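Looking after a pair of hand-held grippers

5 min read

I have been keeping the two hand-held grippers at our bench running since August, and I keep getting asked the same things about them, so I am putting my routine in one place. We use them to record packing and unpacking tasks, which later get replayed on the arm. The arm gets most of the attention. The hand units get most of the wear, and most of my time goes there.

The log I keep is a plain text file. It has 1,808 lines in it now, one per recording, with a note at the end of the line if anything was off. When I search it for the word "slip" I can see a pad getting old well before I would have noticed it by feel. I recommend keeping a log like this even if the notes are only a word or two long.

Pads first. We started on a set from Drelari, which were soft and gripped well but tore at the corners. The ones I cast now are a bit harder. I check them every 205 recordings, for no better reason than that being how many fit on one card at the settings we use. When the card comes out, the pads get looked at.

What I look at is the front face and the two corners at the tip. Scratches on the face don't matter much. Rounding at the corners matters when the object is flat and thin, because the tip has to get hold of an edge. If I can lay a steel rule across both pads with the jaws nearly closed and see light at one corner, that pair comes off. I always change both sides together. One new pad against one old one pulls to the side when it closes, and you end up chasing an alignment problem that isn't there.

Then residue. Anything you stick to a pad will start to come off, and once an edge lifts it catches on things. Cloth is the worst for this. A loose thread from a bag will wind itself into the gap behind the pad and stay there until the finger stops closing all the way. I pull threads with tweezers and wipe the faces with alcohol on a lint-free cloth. I don't use a blade on the pads anymore. I cut a groove in one that way and it was useless afterward.

Clear containers are the other thing I test with after any service. They are hard for the hand camera and hard for the person holding the gripper, who has to judge where the rim is from a few reflections. If the jaws line up well on a clear tray, they will line up on everything else we have.
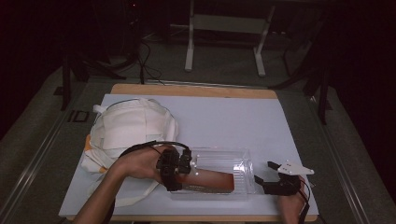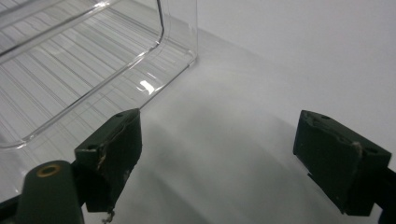

Popescu wrote to me about the last version of these notes that I was checking too late, and that pads which handle cloth should be looked at twice as often as pads which only touch hard plastic. I think that is probably right. I have started marking cloth recordings in the log with a c so I can count them separately, and I'll shorten the interval if the slips bunch up there.

Fasteners next. The screws on the jaw mounts work loose, slowly, and always on the side that takes the load. I go around all of them with a hand driver at every pad check. No power driver – the brass inserts are set into plastic, and they will spin if you lean on them. If one does spin, take the screw out, warm the insert with a soldering iron, press it back level and leave it alone overnight. I have done this four times and three of them held. The fourth needed a new part.

Threadlocker is fine on metal to metal. Keep it off the printed parts. The kind I had in the drawer made the plastic brittle, and the bracket cracked the next week.

Cables are the reason for most of the recordings I throw away. The wire has to follow your hand all over the work area, so it flexes at the connector every time you reach. I leave a loop big enough that the plug never takes the pull, and I fix the cable to the body of the gripper with a small tie a short way back from the plug. Before this I was replacing plugs constantly. The replacement cables I buy from Gernach are rated for 400 hours of flexing by the seller, and I swap them at that point whether or not they look bad. They usually look fine.

Last, the jaw travel. After new pads the open and closed positions have to be set again, or the recorded width will be off by the difference in pad thickness. I open fully, save, close on nothing, save, then close on a gauge block and read the number. The Zestutari script we use for this asks for the block size first, and if you type it in wrong it won't complain, so read it back before you press enter.

The full service takes me a little under an hour for both units. Changing pads alone is ten minutes. I did the right-hand one this morning and the left is still waiting on an insert.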